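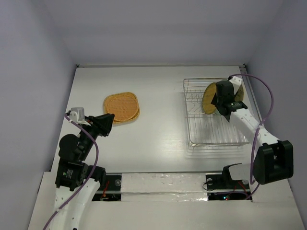 A rack for the dishes, next to the table's side rail.

The Plates Come Back Dirty

2/6/23

Murdo Rutherford rents out plates. He has 1,816 of them, and hardly any two dozen match. They sit on steel shelves in a former feed store in Disness, sorted by size first and color second, and on a busy weekend in July more than half of them are out of the building.

He got into it by accident. His sister was married in a hayfield outside Skindstead and wanted real plates, but the party rental company in Kellow charged extra to drive that far. Rutherford spent the spring going to estate sales and church basements and came home with boxes of whatever was cheap. After the wedding the boxes went into his garage. Then a neighbor asked to borrow them for a graduation, and a cousin of the neighbor asked, and by the end of that summer he was charging.

The price is simple. A dinner plate costs 30 cents for the weekend, and so does a bowl or a salad plate. Customers scrape the food off and bring everything back in the crates it went out in. Rutherford does the washing.

That last part is what most people ask him about. He once tried a discount for plates returned clean and gave it up after one season. People washed them in a hurry, late at night, and stacked them damp. Some came back with dried egg between the tines of the forks that had been packed with them. He ended up doing all of it again.

"I'd rather have it dirty and know it's dirty," he said.

He washes on Mondays and Tuesdays in most accounts of the business you will hear around town, but he told me it is whenever the crates show up. The back room has a deep three-bay sink from a closed school cafeteria and a used commercial machine that runs a load in 4 minutes. Anything with gold trim is done by hand. So is anything old enough that he doesn't trust the glaze to hold up.

Drying takes up more room than washing. He stands plates on edge and leaves a gap between them, then goes home. Towels, in his view, mostly move grease from one plate to the next. The big wooden racks along the north wall were built by a man named Munro who made chicken coops, and they look it - rough pine and dowels, with a drip tray cut from old gutter.

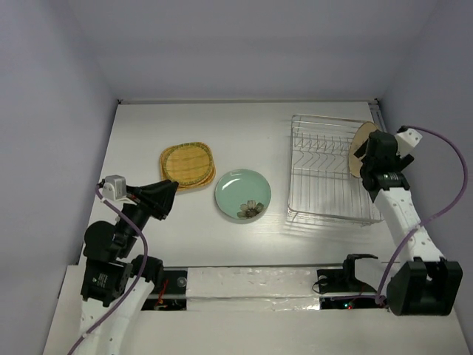 Stacked plates in yellow-orange with a wood pattern, the round one on top.

Stacking is where the trade loses its stock. A mixed collection doesn't nest the way a matched set does. A plate with a high foot will rock on a flat one, and a square plate under a round one leaves its corners out where they can get knocked. Rutherford keeps shapes together when he can and puts a sheet of newsprint between plates when he can't. He had bought felt circles for this, but they held crumbs.

Breakage is lower than I expected. He wrote off 777 pieces in his first years, nearly all of them in one afternoon, when a shelf bracket let go. Customers break very little. They pay two dollars for a broken plate, and many of them try to pay more, sure that they have ruined something from a family set.

He has a few of those. A woman in Skindstead gave him her mother's wedding china on the condition that it be used, and she rents it back each Thanksgiving at the regular price. He offered it to her free. She said no.

The competition is paper, and paper is winning. A stack from the grocery store costs less and goes in the trash. Rutherford doesn't argue with anyone about it. His bookings come from people who have cut a steak on a paper plate in their lap and didn't care for it, along with a few who want the long table to look a certain way in photographs.

He is looking for soup bowls now, the wide kind with a rim. Chowder suppers start up again when it gets cold, and he turned two of them away last year. He had driven to a sale in Kellow that morning and come back with a gravy boat.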